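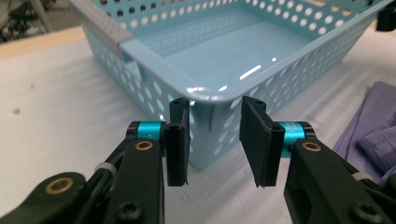

I've been putting off sorting out the airing cupboard since February and I've finally run out of excuses, so I'm hoping you lovely people can talk me through it. We moved into a flat with one narrow cupboard round the hot water tank, four slatted shelves, and every towel and sheet we own rammed in on top of each other. Pull out a pillowcase and half the shelf comes with it! I've started with light blue plastic baskets, the sort with rows of holes all the way round the sides, my thinking being that the warm air can still get at the linen. My sister-in-law swears by fabric boxes with lids and thinks I'm daft. Who's right?

mothballmavis wrote:
Oh, you are not daft at all. I had the fabric boxes (Esari ones, a wedding present, very pretty) and after one winter everything in them smelt like the inside of an old suitcase. They'd be grand in a bedroom wardrobe but I wouldn't put them near a tank again. Holes every time for me. Do leave a little gap at the back of each shelf as well – a hand's width will do.

tankside_terry wrote:
I'm going to disagree a bit, sorry Mavis. If the linen is properly dry before it goes in, it doesn't matter what you keep it in. Most of the musty cupboards I've come across were down to people putting things away the minute they felt dry on the outside. Seams and waistbands hold on to damp far longer than you'd think. I give everything another 20 minutes over the banister and then it can live in a biscuit tin for all I care.

mothballmavis wrote:
Well, that's all right if you have a banister, Terry! Some of us are in bungalows.
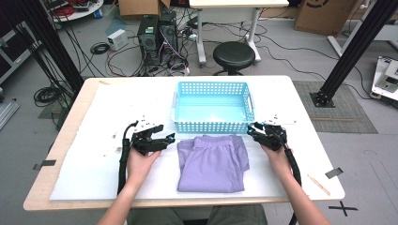 Should you fold clothes flat or roll them if they're going in a basket? Fold them, then stand them on their edges like books on a shelf, so you can take one out and leave the rest where they are.

pennywhistle_900 wrote:
I'd second the standing up business, though it does go wrong when the basket is only half full and the whole row slumps over. I tuck a rolled hand towel in at the end to prop them up, and take it out again when the washing catches up with itself. Slippery things like satin pillowcases I've given up on altogether, they go in a drawer.

Original poster, one question. Is your tank lagged? Ours was bare when we came here and the top shelf got so warm that the elastic went in all the fitted sheets. We had a Clendari jacket put on it and the cupboard is still pleasantly warm without cooking anything.

slatted_and_happy (original poster) wrote:
It has a jacket, yes, a rather tatty red one. Good point about the elastic, I'd been keeping the fitted sheets right at the top and wondering why they'd all gone baggy. I'll swap them with the beach towels this evening.

tankside_terry wrote:
Top shelf for the things you hardly use, surely? You don't want to be stretching over a hot tank every morning for a flannel.

slatted_and_happy (original poster) wrote:
Fair enough, Terry, and I've taken your drying advice on board as well, so you're both right and I'm staying out of it! Going by everything you've all said, I've written out how the cupboard is going to be arranged. Please shout if any of it looks silly to you.

1. Top shelf: beach towels, spare blankets and the picnic rug. Nothing with elastic in it.

2. Second shelf: bed sheets, with each set tucked inside one of its own pillowcases so I'm not hunting for the other half at bedtime. Baskets pulled forward a bit to leave Mavis's gap.
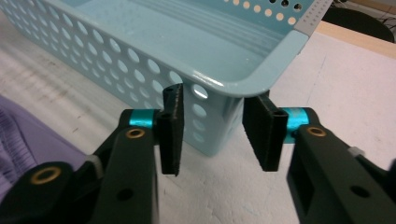 3. Third shelf: bath towels, folded in thirds, with the flannels in a basket of their own at the front.

4. Bottom shelf: pyjamas and soft trousers, standing on their edges, where the children can reach them without climbing on anything.

mothballmavis wrote:
Looks lovely to me. I'd only say don't put the picnic rug away until you've shaken it out properly, I found a whole sandwich in ours.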